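About > Who we are > Our story

About Wistis

Wistis is a language school for adults. We teach evening and weekend classes in French, Norwegian, Spanish and Tamil from two floors of the old Gondal building.

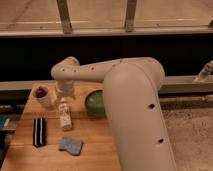 Small objects on a light wooden tabletop.

Didier Bodin started the school with one French class in a borrowed room above a shoe repair shop. Seven people signed up. Most of them had studied French in high school and wanted to be able to hold a conversation before a trip. Three of them are still enrolled, now in the advanced reading group.

Norwegian came next, when Elsa Haugen moved to the area and offered to teach a beginner course. Fidel Medina added Spanish the following year. Deepika Ramasamy runs the Tamil program, which has its own children's hour during the July session.

We keep classes small, up to 12 students. Each course runs for ten weeks and meets twice a week. Teachers speak the language they are teaching from the first evening, with English used for grammar notes and for questions at the end. There is homework, but it is short - usually a page of writing or a recording of yourself reading aloud.

We do not prepare students for visa or university exams. If you need a certificate for either, call the office and we will tell you which schools in the region offer one.

The office

Anum Sandhu manages enrollment, placement and the lending library. The library has 94 titles, mostly short novels and cookbooks, and any current student may borrow two at a time. Placement takes 15 minutes by phone or in person. If you have studied a language before, please do this before you register, even if it was a long time ago.

Our building

We moved into the Gondal building after outgrowing two earlier addresses. Classrooms are on the second floor, and the library and office are on the first. The side entrance on the parking lot has a ramp and stays open until 9:30 p.m. on class nights. Street parking is free after 6 p.m.

Fees

Tuition is the same for every language and includes the course book. A deposit of $50 holds your place and is taken off the full amount. Deposits are refunded if you cancel before the second class. Returning students may register a week early - Anum sends the form by email.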